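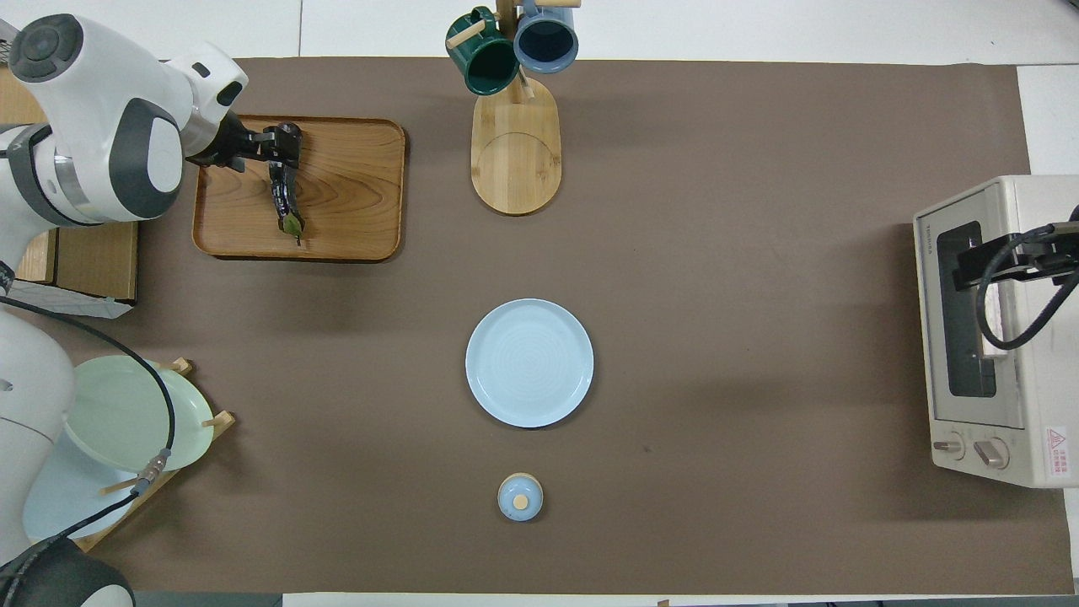 The Tuvley countertop set consists of a peg rack for upright plate storage and a shallow rectangular tray for cutlery, utensils and small kitchen items. Both parts are made of wood and are supplied by Plitard under one item number, 986. They can be placed side by side or at opposite ends of a work surface, as neither part locks into the other. Plates stand upright between slim pegs at a slight lean, like the mint green and powder blue ones, so each can be lifted out by its upper edge. The tray has rounded corners and a raised rim, and the grain of the light honey-colored wood remains visible under the finish.

Peg rack

The rack is a fixed frame with upright pegs set into drilled holes. The pegs are glued at the factory and are not meant to be removed or repositioned. Spacing is the same along the whole length of the rack and suits flat dinner plates, side plates and most shallow pasta plates. Deep bowls will stand in the rack but take up two spaces and may touch the plate behind them. Stoneware with a thick foot ring should be tried in the rack before a full set is loaded.

Load from the center outward. When only a few plates are stored, keep them next to each other near the middle of the frame. A single heavy plate at one end will not tip the rack on a level counter, but it can shift the frame if the surface is polished. Optional felt pads are available for this and are listed under accessories.

The rack has no drip pan. If plates are put in straight from the sink, place a towel or a drying mat underneath and empty it the same day. The feet are end grain and will darken if left standing in water.

Tray

The tray is intended for dry items: serving spoons, spatulas, napkins, small jars. The rim keeps round-handled utensils from rolling off and gives a grip for carrying. There are no cut-out handles. The inside base is flat and undivided, without slots or compartments, and is finished to the same standard as the underside.

Long utensils can rest across the rim, although the tray will then be harder to carry level. For liquids, use a separate dish or a lined insert – the finish resists splashes but does not seal the corner joints.

Specifications

Item number: 986
Contents: one peg rack, one tray
Material: wood, both parts
Finish: food-safe oil, clear, matte
Tray inside width: 176 mm
Net weight, tray and rack: 1,314 g
Shipping weight: 1,912 g
Assembly: none required
Dishwasher: no
Microwave or oven: no
Suitable for outdoor use: no

Weights are measured on production samples at indoor humidity and will vary slightly with the moisture content of the wood. Plates and utensils are not included.

Surface and color

Color differs from one board to the next, and small pin knots on the underside of the tray are within the accepted grade. Open knots, loose pegs and splits longer than the thickness of the rim are treated as faults. The wood yellows a little with exposure to daylight. If the set stands near a window, turn both parts from time to time so that the change is even.

Care

Wipe with a damp cloth and a small amount of mild dish soap. Dry at once with a second cloth, going along the grain. Clean between the pegs with a narrow bottle brush, working from the top down. Do not soak either part and do not use scouring powder, bleach or citrus cleaners.

Re-oil when water no longer beads on the surface. Apply a thin coat, wait 20 minutes, and wipe off everything that has not been absorbed. Leave overnight before use. Light raised grain after the first few washes is normal and can be taken down with fine sandpaper before oiling.

Accessories

Felt pads, self-adhesive, set for one rack
Pan board oil, clear, small bottle
Stutness cotton liner for the tray, undyed

The liner is cut to the inside base of the tray and does not cover the rim. It can be machine washed, and should be fully dry before it goes back in. Pads should be fitted to a clean, dry foot and pressed for half a minute – they will not hold on a freshly oiled surface.

Changes to this version

The peg ends are now rounded over; on the previous version they were cut square with a small chamfer. Shaohua Deng revised the peg drawing after returned racks showed scuffing on the backs of unglazed plates. The tray is unchanged. Racks from both versions have the same outside dimensions and can be used next to each other.

Spare parts and faults

Individual pegs are not sold. If a peg is loose or broken, send a photo of the rack and the number stamped under the frame to Khairul Pillai at the parts desk. Racks within the warranty period are replaced as a unit. The tray can be ordered separately under the same item number with the suffix T.

Page last revised Monday, February 10, 2025. The next production run is scheduled for April, and orders placed after current stock is sold will ship from that run.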